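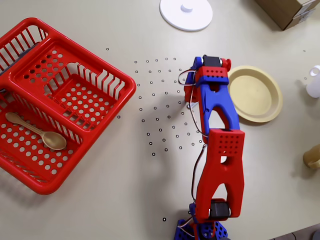 How to clear a desk and keep it clear (my lazy weekly method)

Posted 2 Jan 2019

I have worked from home since the children were small, and for most of that time my desk was a place where things went to be forgotten. Post, batteries, half a packet of seeds, the instructions for a shower we no longer own. Every so often I would lose my temper with it, spend a whole afternoon tidying, feel marvellous, and then be back where I started in a fortnight.

So last November I tried doing it differently, and it has stuck, which surprised me more than anyone. A few of you asked me to write it up properly after I mentioned it in the comments on the airing cupboard post, so I've put it all down, including the bits I got wrong.

What you need

Not much. I'd say hold off buying anything until you've done the first clear-out, as I bought a set of lovely desk trays at the start and two of them are now under plant pots.

- A big cardboard box, the sort a kettle comes in or larger
- A bin bag and something for paper recycling
- A damp cloth and a dry one
- A shallow tray or an old baking tin
- A pen and a few sticky notes
- A timer (your phone will do, but turn it face down!)

Step 1: Take everything off

Yes, everything. The lamp, the keyboard, the mug of pens, the lot. I used to try tidying around things and it doesn't work for me, I just shuffle piles from the left to the right and call it done.

Put it all in the box. Don't sort as you go. If you stop to read a letter you'll still be stood there at teatime with a letter in your hand. Anything too big for the box goes on the floor behind you, where it will annoy you enough to deal with it.

If your desk has drawers, leave them shut for now. Drawers are a separate job and I promise you don't want both on the same day. I tried it at my sister's house in Ulley and we ended up eating crisps on the landing surrounded by envelopes.

Step 2: Clean the top

Damp cloth first, then the dry one. For sticky rings I use a drop of washing-up liquid in warm water and let the cloth sit on the mark for a couple of minutes before rubbing. If your desk is waxed or oiled, go easy on the water and check what the maker says. Mine is a secondhand thing and has seen worse than me.

While it's bare, pull it away from the wall and hoover behind. I found a library card, three hair grips and a birthday card I'd accused my husband of throwing away. (I have apologised. Sort of.)

Step 3: Put back only what you used yesterday

This is the part I got from Hiba Zoubi, who ran the evening class I did on home bookkeeping, and it's the most useful thing I took away from the whole course, sums included. Ask what you used yesterday. Forget what you might use or ought to use. If you didn't touch it yesterday it stays in the box.

For me that was the laptop, the lamp, one notebook, one pen and my glasses case. That's all. It looked so bare I felt a bit odd sitting down at it, as if I'd turned up for an interview.

If yesterday was a day off, use your last working day. And if you have a hobby that lives on your desk, count that too. My husband's end of the room is for his bits and pieces and the rule works just as well for him, he only has a different list. Whatever you're in the middle of making can have its own spot on the desk, as long as it's one thing at a time. When the next project comes out, the last one goes on a shelf.

Step 4: Live out of the box

Put the box under the desk or beside it and carry on as normal. When you need something, fetch it out and let it stay on the desk. The stapler came out of mine on the second day. The hole punch is still in there, poor thing.

Write the date on a sticky note and put it on the side of the box. I gave mine 2 weeks. You could do longer if your work goes in monthly lumps, like invoices, but I wouldn't go much past a month or the box just turns into furniture.

Step 5: Deal with what's left

When your time is up, tip the box out on the floor (not on the desk!) and make your heaps. Mine were:

Bin or recycle. Dead pens, old envelopes, leads that fit nothing in the house.

Belongs in another room. This was far and away my biggest heap. Screwdrivers, nail varnish, a spoon.

Needs doing. Anything with a job attached, so forms, cards to post, a thing to return to the shop.

Keep close by. Useful, just not every day. This goes in a drawer or on a shelf within reach of your chair.

The 'needs doing' heap is the dangerous one, and where I went wrong the first time. I put it back on the desk so I wouldn't forget it, and within days it had grown friends. Now it goes in the baking tin, and the tin sits on the shelf by the door. If the tin is full, I do the oldest thing in it before I put anything new on top.

Step 6: The five-minute reset

Keeping it clear is where I'd always come unstuck before. What works for me is setting the timer for 5 minutes at the end of the day and doing the same little round every time:

1. Mug and plates to the kitchen.
2. Loose paper to the tin or the recycling.
3. Anything that came out of a drawer goes back in it.
4. Quick wipe.
5. Put tomorrow's first job in the middle of the desk.

When the timer goes I stop, even if it isn't perfect. I missed a few evenings over Christmas, what with the house being full, and it still only took me one slightly longer go to get it back again.

That last bit, leaving out tomorrow's first job, has made a bigger difference to my mornings than I expected. I sit down and it's there, so I do it, and I don't go wandering off to look at the weather.

A word about cables

Cables deserve a page of their own and they may get one. For now: unplug each one, follow it to its other end, and if you don't know what it's for, wrap it up and label it 'mystery' with the date. I use the little card tags that come on bread bags, folded over and written on. Fix the ones you do use along the back edge of the desk with a couple of bulldog clips, thread the plug ends through the handles, and they won't slither down the back each time you unplug the laptop.

Do give the extension lead a bit of air while you're down there. Ours was buried under a jumper, and I'd rather not think about how long for.

Storage I've tried

I'm not paid by any of these, it's just what's in my house.

The Cerus drawer dividers are the ones I'd buy again. They're springy, so they fit my odd old drawers, and they don't slide about when you yank one open in a temper.

The Holub desk trays are handsome but too shallow for me. Paper slides off the front. (Hence the plant pots.)

The Grornitz pen pot was a present and it's heavy enough not to tip over when the cat leans on it, so it has earned its place.

Shoe boxes with the lids off are free and as good as anything inside a cupboard.

Questions I keep getting

What about a shared desk? Do the box step separately, one box each, and agree where the line is. Masking tape on the underside of the front edge is enough to remind you both.

What if I really do need lots of things out? Then have them out! If you used them yesterday they pass the test. My neighbour does alterations and her table is covered all day long, but every bit of it is in use and she can put her hand on her good scissors with her eyes shut.

Do I have to do the big clear-out again? I've done a second, smaller one, and it took as long as it took the potatoes to boil. I'm planning on one every season and I'll see how that goes.

Where do photos and ornaments go? On the wall or the windowsill, in my case. I did let myself have one thing on the desk just because I like it, and it's a pebble.

If you have a go, tell me in the comments what you found at the back. Drawers next time, once I've plucked up the courage to open my own bottom one.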